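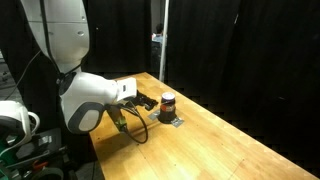
The Long Afternoon of the Jar

How do you teach a machine something your own hands picked up before you could talk? In a workshop at the edge of Tullmont, you do it one small try at a time

I had been told to bring a sweater and a sandwich, and I'm glad I listened on both counts. The people at Ulloa keep their workshop cool, they keep their hours long, and the nearest place to buy lunch is a gas station on the far side of the county road. I had come to spend a day watching a robot learn. What I mostly watched, as it turned out over the course of a very pleasant February day, was people being patient.

Ulloa is a small outfit, and the project I'd come to see goes by the name of Pellus. The idea behind it is easy enough to say over coffee. You don't write the robot a long list of orders (go down this far, close this much, turn that way). You let a person guide it through a job, over and over, and you save every bit of it: where the joints were, how hard the tool was pushing, what the cameras saw. Each go from start to finish is called an example. Later a learning program chews through the whole pile and tries to work out what all those examples have in common.

The pile, when I visited, stood at 646. I was told this with some pride and then, a moment later, with a sigh, because 168 of them had been gathered before a change in the way the force readings were saved, and there was still a polite disagreement going on over whether those could be used. I heard both sides of it before ten in the morning, and I have to say I found both of them convincing.

Starting in the wrong place

One thing I had never thought about is how much of the work goes into variety. If every example begins with the arm hanging in the same spot, the program learns that spot very nicely and not much else. Move the arm a hand's width to the left and it's lost, like a houseguest looking for the bathroom in the dark. So the crew makes a point of starting badly. They start high, they start low, they start off to one side, they come in at a slant no sensible person would choose.

The jar is a favorite for this kind of practice. It has a white lid and a red and white band around its dark middle, and it stands in a black base on the workbench while the big white arm comes at it from every which way. I must have looked at that jar for two hours. By the end I had grown fond of it, the way you do with a landmark on a long drive.

They record in batches of 50, and then they stop, whether they want to or not. Tired people make tidy, lazy examples, I was told, all alike, and a tired person is the last one to notice. During the break someone goes back through the batch and marks each example as keep, fix or toss. "Fix" usually means the label was wrong. "Toss" covers everything from a bumped table to a sneeze.

I asked to see a few of the tossed ones, and they were kind enough to play me 11 in a row. In most of them I couldn't spot a thing wrong. There was a tiny pause in one, while the person guiding the arm had second thoughts, and I was told the program would learn that pause as faithfully as anything else — it would come to believe that a little hesitation was part of the job.

A lesson in pressing

Then there is the matter of touch, and this is where I began to see why the whole business takes so long. Reaching for something is mostly a question of where. Pressing on something is a question of how hard, and for how long, and when to ease off, and a camera is not much help with any of that. You and I do it when we push a cork back into a bottle or check a peach at the market, and if you asked us to explain ourselves we'd have very little to say.

For these examples the arm brings its tool straight down on a thin square plate, and the numbers on the screen matter a good deal more than the view. The plate is hardly wider than the tool itself, which leaves little room for a careless approach.
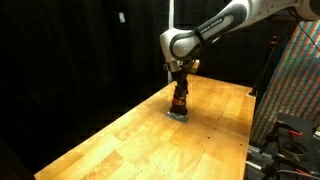 The tool meets the plate on the workbench at Ulloa's Tullmont workshop.

I was offered a turn, and of course I took it. My first attempt came down like a dropped suitcase. My second was so timid that the screen barely knew I'd been there. Both were saved, I'm told, in a folder kept for visitors, where the learning program will never have to see them.

All of it gets written down in Mirkedeck, the team's homegrown logbook, which began as a spreadsheet and still looks a lot like one. Every batch has a row, and every row has a space for remarks. I could have read those remarks all evening. "Came in too steep, kept anyway." "Good one." "Good one." "Ask about the left side." It reads a bit like a gardener's diary, full of small worries and small pleasures that would mean very little to anybody who hadn't been standing there.

It was nearly six when I put my notebook away. The next batch was being set up, and somebody was typing a new row into the log. I ate the second half of my sandwich in the parking lot and drove home with the heater on.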